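How to Sort, Wash and Fold Basketball Kit (and Keep the Reds Red)

By Mercy Urio
Filed under: Laundry, Sports kit
Updated March 2023

I love a kit wash. I know that isn't a normal thing to say, but a basket of grubby vests going in and a neat pile of bright ones coming out is one of my favourite parts of the week, and I've been doing it for the Graltaven juniors long enough to have made most of the mistakes already. This page covers the whole job from basket to shelf, with extra attention to red kit that has white bits on it, which is where most of the trouble comes from.
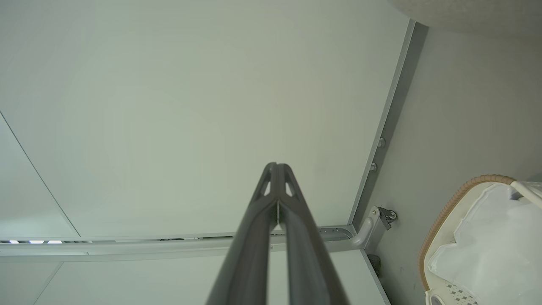
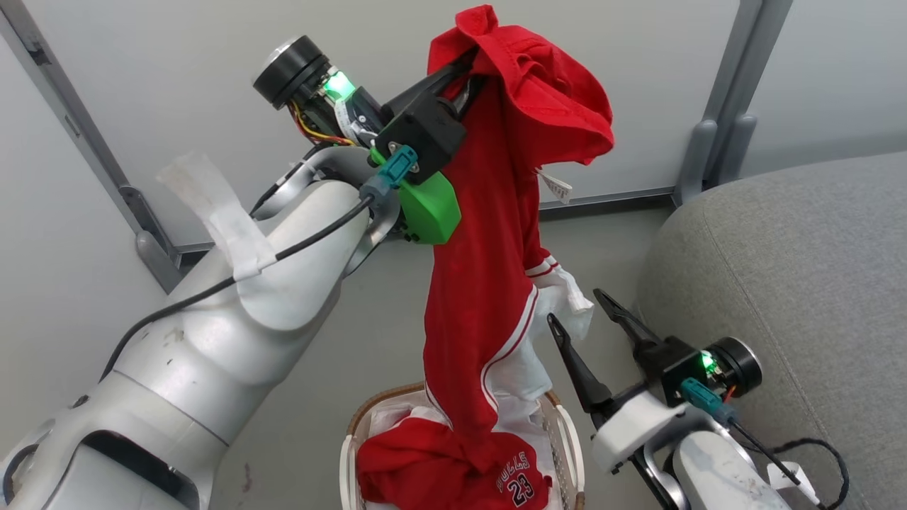 Second picture: red kit at the basket, with a BULLS 23 jersey and some white fabric inside.

What you need

A laundry basket with slots in the sides
A second basket or a clean bag for whites
Liquid detergent for colours
A mesh wash bag or two
A soft nailbrush
A colour-catching sheet (optional, but I use them)
A drying rack and some plastic hangers

I swear by a slotted basket for sports kit. Air gets in at the sides, so a vest that goes in a bit clammy on practice night isn't growing things by the weekend. If yours has solid sides, hang anything damp over the bath first and put it in the basket once it's dry. Whatever you do, don't leave kit in the sports bag. I once opened one that had been in the boot of the car since September and I still think about it.

Step 1: Empty the basket properly

Take things out one at a time. It's tempting to tip the whole lot straight into the drum, and I used to, and that's how a white sock goes round with six red vests and comes out the colour of a prawn.

Pick each piece up by the shoulders or the waistband and let it hang. You'll see straight away what it is, whether it's inside out, and whether there's something else caught up in it. Shorts with a lining are terrible for this. They swallow socks! Give each leg a shake before you decide which pile it's going in.

While it's hanging, check:

Pockets, for coins, hair bobbles and mouthguards
Drawstrings, which should be tied in a loose bow
Seams under the arms
The care label

Step 2: Read the label

Care labels on sports kit are usually sewn into the side seam or at the back of the neck. Look at the tub symbol first (that's your maximum temperature), then the circle in the square (tumble drying) and then the iron. If the label has been cut out, or has faded to nothing, treat the piece as a cool wash with no tumble drying and no iron and you'll be fine.

Shiny polyester is tough stuff, but the lettering often isn't. Printed names and numbers can crack if they're washed too hot, and they'll stick to themselves if they're folded while warm. Stitched letters put up with more, although the edges fray if a zip gets at them.

Step 3: Make your piles

I make three piles on the floor in front of the machine.

Reds and other strong colours. All the red vests, red shorts and anything mostly red with white trim.

Whites. Socks, towels, plain white T-shirts and base layers.

Everything else. Greys, blacks, navy, the odd hoodie.

White trim is the part people ask me about most. A red vest with a white edge or a bit of piping goes with the reds. It's a red garment, so wash it as one. The trick is to keep the wash cool and short and to get it out of the machine the minute it's finished, because dye creeps into white trim when the kit lies about wet. That one habit will save you more vests than any product you can buy.

New red kit gets its own wash the first time. Put it in alone with a colour-catcher and have a look at the sheet at the end. If it's gone deep pink, wash alone once more. If it's barely changed, in with the others it goes.

Not sure about an older piece? Wet a corner of an inside seam, press a bit of white kitchen paper on it and count to 50. Any colour on the paper means it isn't ready to share a drum.

Step 4: Deal with marks before the wash

Do this while the kit is still dry if you can.

Collars and armholes: a dab of liquid detergent, worked in with the nailbrush from the inside of the fabric. Leave it for ten minutes or so.

Floor scuffs: these look worse than they are. Detergent and a gentle rub with your thumb will shift most of them.

Blood: cold water only, straight away, and keep rinsing. Never warm.

Mud: let it dry completely, then take it outside and brush it off. Rubbing wet mud just gives you a bigger patch of mud.

Don't scrub over lettering. If there's a mark on a number, lay a wet cloth on it for a while and then wipe in one direction.

I use Plendico colour liquid for this because it's what our corner shop in Olton sells, but any ordinary colour detergent will do the same job. Keep anything with bleach in it well away from red.

Step 5: Load the machine

Turn everything with lettering inside out. Yes, even when there's a big pile and you're tired. The numbers rub against each other otherwise, and a cracked number can't be put right.

Put small things and anything with a zip in a mesh bag. Fill the drum loosely – you want to be able to get your hand in flat on top of the clothes and push down a little. Kit needs room to move about or the sweat stays in it.

My settings for the red pile:

Temperature: 30, or 20 if there's new kit in it
Programme: synthetics or sportswear
Spin: 600
Detergent: the dose on the bottle for lightly soiled, and no more
Fabric softener: none

That last one surprises people. Softener coats the fibres, and then the fabric stops drawing sweat away and starts to hang on to smells. If the kit already smells after washing, soak it in cool water with a cup of white vinegar for half an hour, then wash it as normal. It works so well! The vinegar smell goes in the rinse.

Whites can go hotter if their labels allow it. I do socks and towels at 60 and leave base layers at 40.

Step 6: Dry it

Set a timer on your phone so you're standing there when the machine stops. I mean it about the trim.

Give each piece one good snap by the shoulders to get the creases out, turn it the right way round and hang it up. Vests go on plastic hangers, not wooden ones, which can leave marks on damp fabric. Shorts hang from the waistband over the rack. Leave a gap between pieces so the air can get round them.

Keep red kit out of strong sunshine. A bright windowsill will fade one shoulder and leave the other as it was, and then you've got a two-tone vest for the rest of the season. An airy room or a shady bit of the garden is perfect. And no radiators, please, not with printed lettering.

Polyester dries quickly. On a breezy day mine are ready to fold by the time I've had lunch and walked the dog.

Step 7: Fold it so the number shows

I learned this fold from Kianoush Heydari, who coaches the under-14s, and I've never gone back to my old one.

Lay the vest face down on a flat surface and smooth it out.
Fold one side in as far as the middle of the shoulder strap, then the other.
Bring the hem up to just under the armholes.
Fold once more, up to the neck.
Turn it over.

If the lettering is a bit thick, put a sheet of baking paper between the layers before the last fold. Stack the vests in number order and the shorts in a pile next to them, waistbands all facing the same way. Handing them out on match day is a joy after that.

For vests you're keeping for best, a hanger is kinder than a fold. Put them in the wardrobe with a bit of space on either side.

Problems I get asked about

The white trim has gone pink.
Don't dry it. Once it's been dried, the pink is much harder to shift. Put it straight back in for another cool wash with fresh detergent and a colour-catcher. Repeat if it's getting better. I've rescued one on the third go.

A white T-shirt went in with the reds by mistake.
Soak it overnight in oxygen-type whitener made for whites, on its own, following the packet. Then wash it with the whites. Old T-shirts nearly always come back.

The number is peeling at one corner.
Stop machine washing it and wash it by hand in cool water. Some people press the corner down again with an iron and baking paper, but check what the label says about heat first and try it on the smallest bit you can.

The fabric has gone bobbly or snagged.
Look for the culprit. It's nearly always a zip or a strip of hook-and-loop fastening. Close both before washing, and never pull a snag – ease it through to the inside with a blunt needle.

How often should kit be washed?
Match kit after every match. Training tops after every session if they've been sweated in, and they will have been. A vest that's been worn for a team photo and nothing else can be aired and put back.

Can I do all this by hand?
Of course. Cool water in the bath, a small squirt of detergent, swish, leave for a few minutes, rinse until it runs clear. Roll each piece in a towel and press on it to get the water out. Wringing stretches the armholes.

Comments (2)

Kanagaratnam
The kitchen paper test is brilliant. I did it on my son's size 11 shorts, got a great big pink blotch and took them straight out of the pile. Do you use the same dose in hard water?

Mercy Urio
So glad you tried it first! In a hard water area go up to the next line on the bottle, and run an extra rinse if the kit feels stiff once it's dry.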